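Posted in December by the Plosemholm laundry diaries

1/ Good evening to everyone who is also looking at a pile of clean clothes on the bed and wondering if it could just become part of the bed. I've been meaning to write up my folding routine for ages, so get comfortable, I've made tea and I'm in a talking mood.

2/ A little background. I moved to Laxdal with one suitcase and a firm belief that clothes live on chairs. Then I got a place with no chair (well, one, and the printer has it), so the bed became my folding table, and I have to say it's the best one I've ever had. It's the right height for my back and there's room to spread your elbows!

3/ The first thing I do is pull the sheet reasonably flat. Reasonably! I used to iron mine and I would like those evenings back, please. A few wrinkles underneath make no difference at all to a folded shirt on top, and you can smooth the whole lot with your forearm in one go.

4/ My folding board was a Saketti, paid 2000 for it back when I thought money would fix this (and no, I'm not converting that, it hurts less if I don't). It was lovely for T-shirts and useless for anything with long legs. It went to my neighbor, who adores it, and I went back to using my hands.

5/ Somebody asked last time why I don't just hang everything. My closet rail is a Skekport and it's 40 inches wide, and winter coats have claimed most of that. Hanging is for coats and the one good dress. Everything else gets folded, and I've made my peace with it.

6/ Also, 367 of you saved my sock post?? I'm so touched, and slightly worried about all of our socks. Thank you for the kind messages, I read every one of them on the bus – even the very stern one about elastic.

7/ Anyway, the long blue stuff, the soft cotton kind that slides about and won't hold a crease. Take it by one end and let the rest trail across the bed so you can see where it's twisted. Go slowly with this bit. Most of my bad folds started as a twist I was too lazy to undo.

8/ Then double it over and stroke it down from the middle toward the ends. If it bunches, open it up and have another go, it's only a minute. Blue on the green sheet, which I think is a very pretty combination for a chore: 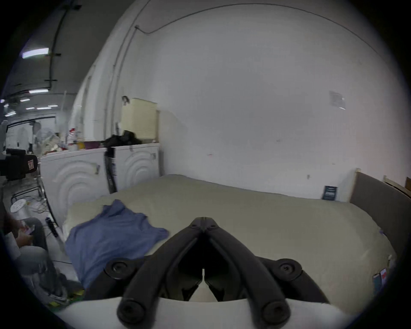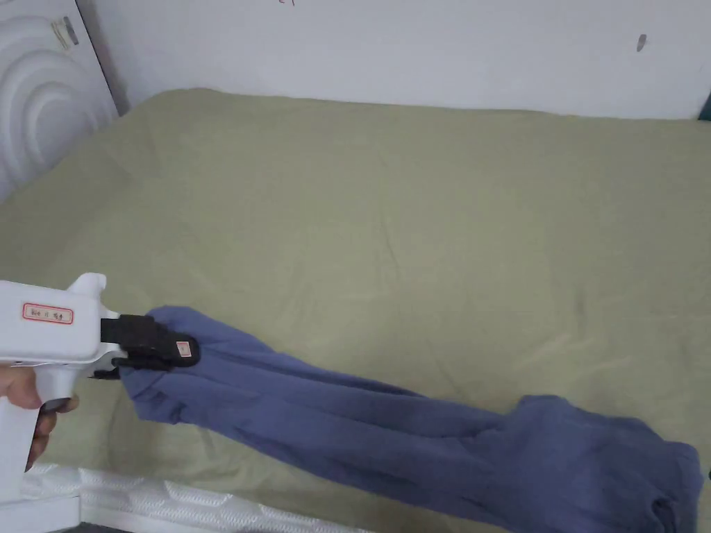
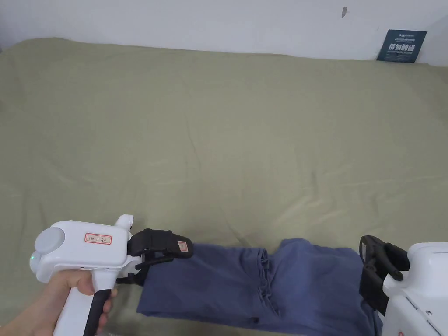
9/ Next up, sweaters! Never on a hanger, they grow shoulders. Lay the sweater face down, bring both sleeves straight across the back, and fold the bottom up to the collar. Thick ones I roll from the hem and tuck along the side of the drawer – they stay put all winter that way, and I can see which one I'm grabbing before the coffee has kicked in.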